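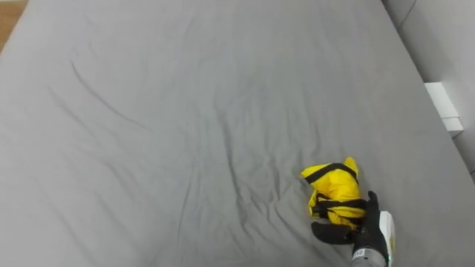
August, notebook, trainer wear test, cont.

Upper on the Xaba is creasing in the wrong place again. Supposed to break straight across at the toe joint, instead it goes off on a diagonal from the lace stay down to the outside edge. Pulled fabric does this, you see it on any grey bed sheet over a mattress, one long shallow crease sweeping across and then the finer wavy ones bunched up near whatever is lying on it. Same on the shoe: one big lazy line, then a cluster of little ones by the overlay. So I think the knit is being dragged by the overlay and the foot has less to do with it than we said last time. Check against the Urum, same last, no overlay.

Urum checked. Breaks clean. Not perfectly straight but near enough that you wouldn't send it back. So overlay it is, or the glue under the overlay. Annoying if glue.

Set up for today so I don't have to ask myself later:
Xaba, size 9, left and right, both from the second batch
Urum, size 9, same
flex machine at 90 a minute, 15 minutes on, let it cool, on again
room door shut this time

Run one. Xaba left started showing the diagonal almost straight away. Right shoe took longer and is milder. Why would the right be milder. Overlays look the same by eye but held up to the window the left one sits a touch further back, I'd say 2 mm, measured it after and yes 2 mm. That's inside what Haller allow on their drawing so no point shouting at them. But it does matter on a knit this thin. On the old mesh it wouldnt have.

Run two. Same pair, laces taken down one row. Crease softer. Wearers won't lace like that though, so only useful as a clue. Tension from the stay is pulling the knit back and the overlay edge stops it, and the bit between has nowhere to go.

Tea.

Outsoles. Purple rubber is marking the hall floor, I had a complaint and it's fair. Black doesn't. Same compound according to the sheet from Werkis, only the pigment different, but rub the purple on a white tile and you get a smear, rub the black and you get a much fainter one. Might be bloom from sitting in the box. Wiped one purple sole with warm soapy water, dried it, rubbed again — much less. Second wipe, less still. So could be surface only. Left one pair unwiped on the sill to compare in the morning.

If it is bloom then it goes away by itself after a few sessions and we put a line on the swing tag. If it's the pigment then the purple can't be sold as indoor, full stop, and the team colour idea is in trouble as everyone wants the purple one.

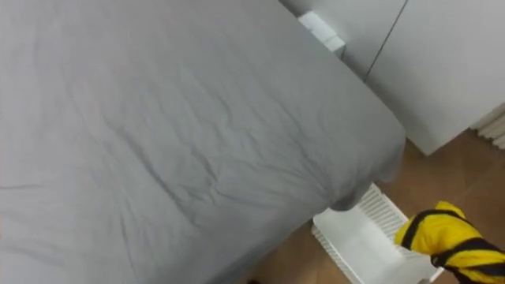 Also weighed while I had the scales out. Purple is a shade heavier than black, left and right both. Not enough to feel on the foot. Wrote the figures on the box lids, copy them in the big sheet when it's back from being printed.

Heel counter. Xaba heel is stiffer than I remember, had two wearers from the gym group say it rubs on the first day and then stops. Put a thumb in it, you can feel the top of the counter as a ridge under the lining. Foam needs to come up over it. There's a scrap of the thicker foam in the drawer under the press, tried a strip by hand with double sided tape, ugly but the ridge is gone. Try properly on a size 9 and have it worn for a full session including the rope and the box jumps. Not just walked up and down the corridor please.

Insole: 16 pairs in the cupboard, all of them the old shape, which is wider at the arch and curls up on the inside. Don't use these for wear tests!! Somebody had put one in the Urum left and it made the whole shoe feel narrow, wasted half a morning on it. Have put tape round the bundle.

Run three, late. Xaba left with overlay edge carefully lifted at the back, no glue for the last bit. Diagonal gone, or as good as. Toe break sits across where it should. Did the right the same way, also fine. So glue or the overlay edge being too stiff once glued, can't tell those apart with what I've got here. Ask Haller for a pair with the glue line stopped short and a pair with softer film, seperate bags, labelled.

To do
ring Werkis about the purple, ask if it had time to rest before boxing
sill pair, rub on tile first thing
new foam on heel, size 9
oil the flex machine, left arm squeaks at the top of the stroke
find out who has the good calipers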